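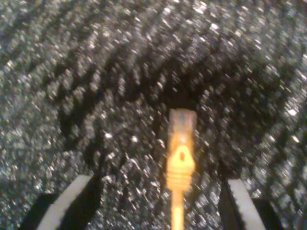
6. April – Schnee auf den Narzissen

Startseite Tagebuch Garten Archiv Kontakt

Heute früh lag Schnee auf den Narzissen, und um halb acht stand der Nachbar am Zaun und erklärte mir, damit sei das mit der Erderwärmung ja wohl erledigt. Er sagt das jedes Jahr. Im Sommer, wenn ihm die Tomaten am Stock verkochen, sagt er nichts, da steht er im Keller beim Sprudel.

Ich habe genickt. Um halb acht nicke ich zu allem.

Danach wollte ich wissen, wie kalt es war, und habe damit den Vormittag verloren. Das Thermometer am Küchenfenster behauptete plus zwei, das alte an der Garage minus eins, und die Wetterstation von Clustier, die ich mir im März habe aufschwatzen lassen, meldete neunzehn Grad bei leichtem Südwind. Ich habe sie aus- und wieder eingeschaltet. Da waren es einundzwanzig. In der Anleitung steht, der Außenfühler müsse sich »an den Standort gewöhnen«. Das kenne ich sonst nur von Katzen.

Fürs Protokoll habe ich das Garagenthermometer genommen, wie immer. Das Heft führe ich jetzt im neunten Jahr, und inzwischen sind es 2.725 Einträge, mit Lücken (Urlaub, Bandscheibe, einmal schlicht keine Lust). Beim Blättern habe ich nach früheren Aprilfrösten gesucht und natürlich welche gefunden. Was ich auch gefunden habe: Die Kirsche blüht bei mir früher als am Anfang des Hefts, und genau deshalb erwischt sie der Frost jetzt. Der war immer schon da, nur saß die Kirsche da noch im Bademantel. Das wollte ich dem Nachbarn eigentlich sagen, aber er war schon beim Bäcker.

Am Nachmittag im Gemeindehaus der Vortrag von Evander Swanson über Gletscher und Pegelstände. 60 Stühle waren aufgestellt, besetzt waren die hinteren Reihen. Swanson hat ein angenehm schlechtes Deutsch und eine Kurve, die nur eine Richtung kennt. Er sprach über Tromstead, wo er aufgewachsen ist und wo man früher im Winter über den See zur Schule lief. Jetzt fährt ein Bus. Eine Frau wollte wissen, ob der Bus denn pünktlich sei, und es dauerte ein wenig, bis wir wieder beim Eis waren.

Dann natürlich die Frage nach der Sonne. Es gibt immer einen mit der Sonne. Swanson hat sie freundlich beantwortet, mit dem Gesicht eines Mannes, der sie schon mehr als 100 Mal gehört hat. Der Herr bedankte sich und stellte sie noch einmal.

Auf dem Heimweg über Einzelfälle nachgedacht. Ein kalter Morgen beweist nichts, ein heißer auch nicht, und trotzdem rufe ich im August bei jedem Rekord meine Schwester an, als hätte ich persönlich gewonnen. Den Nachbarn dafür zu belächeln, ist also ein bisschen billig. Ich tue es weiterhin.

Abends Vlies über die Aprikose gezogen und mit drei Wäscheklammern und einem Fluch befestigt. Für die Nacht sagt das Radio minus drei. Clustier sagt fünfundzwanzig, Schwüle möglich.

Morgen den Bon suchen.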